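About Bultora

Bultora is an entertainment reference site. We publish profiles of actors, musicians, TV hosts and other people in show business, along with cast lists for television series and short histories of award shows. Readers come to us to find out what a person has appeared in, when they got their start, and what they are working on now.

The site is written and edited by a small staff and a group of freelance contributors. Our office is in Jurnby, and most of our contributors work from home in other places.

How we started

Bultora began as a fan page for a single canceled TV drama. The page listed the cast of every episode, including guest actors with only a line or two. Readers began writing in to ask what had happened to those guest actors, and the answers were added at the bottom of the page. After a while the answers took up more space than the episode guide. The first separate profiles went up that November, and the fan page was folded into the new site the following year.

The old episode guide is still online. It has been corrected many times, mostly by readers who own the series on tape, and it still gets a steady number of visits.

What you will find here

The site now has 1609 full profiles. A full profile covers early life, career, awards and, where it has been reported publicly, family. We also keep shorter entries for people whose careers are just beginning or who have appeared in only one or two productions. Short entries are expanded when there is enough reliable material to do so.

Our TV section covers 121 series. Each series has a main page with the regular cast, a page for recurring and guest roles, and an episode list. We cover mostly American and Canadian series, with some British ones. Daytime dramas are included, but their cast lists are long and some of them have gaps in the early seasons. If you can help fill one of those gaps, please write to us.

The awards section lists winners and nominees by year and by category. We include the large ceremonies as well as a number of genre and regional ones that are harder to look up elsewhere. Where a category changed its name, we list it under the name used in that year and link to the later one.

The technology section is newer. It covers the equipment used in film and television production, and it is written for general readers.
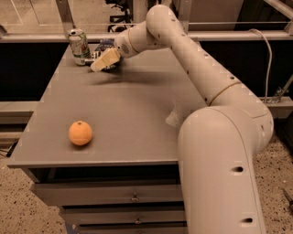
A robotic arm over a gray tabletop.

Who writes for us

We have eight people on staff. They assign profiles, check facts, edit copy and answer mail. The rest of the writing is done by 70 freelance contributors. Some of them write for us every week and others send in one or two profiles a year. Many have a subject they know well, such as silent film, soap operas or country music, and we try to send them work in that area.

Profiles are not signed. More than one person has usually worked on a page by the time it has been up for a few years, and we found that a single name at the top no longer told readers who had written what. Reviews and opinion pieces do carry the writer's name.

We do not accept payment for profiles. Actors, agents and publicists may write in with corrections or send us an updated list of credits, and we are glad to have these. They do not get to approve the text before it is published.

How we check our facts

Every full profile is read by an editor before it goes live. Credits are checked against the production itself whenever we can get hold of it. When we can't, we use published cast lists, programs, press kits or newspaper reports from the time. A credit that appears only on another website is left out until we can confirm it.

Birth dates are a common problem. Some performers have given different years at different points in their careers, and some sources simply copy each other. If we find two dates with good support, we print both and say where they came from. If we find none, we leave the date blank.

We also get a lot of questions about marriages, breakups, money and health. Our rules on these subjects are as follows.

Relationships are mentioned if the people involved have spoken about them publicly or if they are a matter of record.

We do not publish net worth estimates. We did so in our early years, and we removed them after deciding that we could not stand behind the figures.

Legal matters are included when there is a court record or solid news coverage. We update the page when a case is closed or dropped, and the outcome gets the same space as the charge.

Health information is included only if the person or their family has made it public.

We do not print home addresses, private phone numbers or the names of young children who are not performers themselves.

Corrections

If you find a mistake, use the correction form at the bottom of any profile. Tell us which sentence is wrong and, if you can, where we can find the right information. Small fixes such as spelling and dates are made without a note. If a correction changes the meaning of a page, we add a line at the end saying what was changed.

Please do not send the same correction through several forms. It goes into the same mailbox each time and makes the wait longer for everyone.

The Thibodeau collection

A large part of our older material comes from the Thibodeau collection, a set of theater programs, fan magazines, publicity stills and TV listings that was given to the site by a family in Pukasthorpe. The boxes had been kept in a dry attic and most of the paper is in good shape. The TV listings have been the most useful part for us. They give guest casts for many programs that were broadcast live and never saved.

We are scanning the collection in order of date. The listings and the programs are finished. The magazines are still being worked on, and the stills will come last. Researchers can ask to see items that have not been scanned, but we need some notice to find the right box. We can't lend anything out or sell copies of the stills, as we do not hold the rights to them.

Advertising

Bultora is free to read and is paid for by advertising. Ads are marked as ads. Our writers are not told which companies advertise with us, and advertisers have no say in which profiles we publish. If an ad on the site covers the text, plays sound on its own or looks like part of an article, send us a note with the address of the page and we will have it taken down.

Writing for Bultora

We take on new contributors a few times a year. Send us a short note about the subjects you know best and one sample of up to 500 words. The sample can be on any performer who does not already have a full profile on the site. Please list your sources at the end. We answer every application, though it may take several weeks. We pay by the piece, on publication.

Contact

General questions, photo permissions and press requests can be sent through the contact page. We can't forward fan mail, and we do not have contact details for the people we write about. For autographs or bookings, please get in touch with the performer's agent.

This page was last updated on January 8, 2019.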